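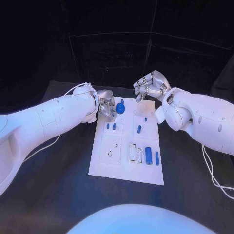

Thank you all for the many kind notes about the knob boards. I had meant to answer each of you separately, but then the grandchildren came for the week and you know how that goes, so I hope one long message will do. Elba asked whether the background matters, and I do think it does, more than I believed when I started. A white board on a dark gray tabletop, with a bit of black cloth hung behind, gives little ones so much less to wander off to, and a blue knob on plain white is lovely and easy to find. I have gone over to dark tables for all the boards now and I wish I'd done it at Flerness!

On 16/03/2019 Elba Lucero wrote:
> Hello everyone, we are making up 12 boards for the Wendbridge
> playroom and have 340 dollars to do it with. Does it matter what
> we set them on? Our tables are a busy floral oilcloth. Also, how
> big should the knobs be? Leandro says as big as we can find.

As for size, Leandro is right up to a point. Go big for the babies, but the four-year-olds like one they can pinch, so I would get a mix. Please do pull hard on every knob before a board goes out, and then have somebody stronger than you pull on it too (Hortensia did mine and had 3 of them off in a minute, bless her).

Elba, I'd leave the oilcloth for lunch and buy some plain dark cloth. I have a spare length you can have if somebody is driving over your way before the end of March.

Warmly,
Paraskevi Tzavaras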